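Planner keeps picking the cup first, every single time
Forum: Manipulation software > Planning

odair_f
So I swapped our task planner over to Posell last week and now it's obsessed with the cup. I tell it "put both cubes on the plate" and step one is always "move cup." The cup isn't even in the way! Anybody else see this? I ran 443 plans on this layout and got the same first step in all of them. 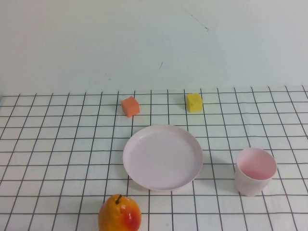
Does Posell check for collisions before it orders the steps?
It orders the steps first, then runs the collision check on each one, so a bad order only shows up as a slow plan.

houda_l
My money's on your padding. Ours shipped with a huge safety margin around anything open on top, and the planner figured half the table was blocked. Drop it and try again.

tultstead_nat
I don't buy the padding thing – if it was that, you'd see the pear get moved sometimes too. Sounds more like the cost weights. Mine were still the defaults from the Stollby config, and moving stuff was practically free.

houda_l
The pear's a different mesh class, so it gets a different margin. Go look at line 1021 in the scene loader.

odair_f
Ok, looked. Margin for cups is three times the one for fruit, which seems nuts. Cut it down and the cup step is gone in most plans, but planning time went up to over 900 ms and I can't figure out why.

tultstead_nat
Weights! Post your config – I'll diff it against mine tonight.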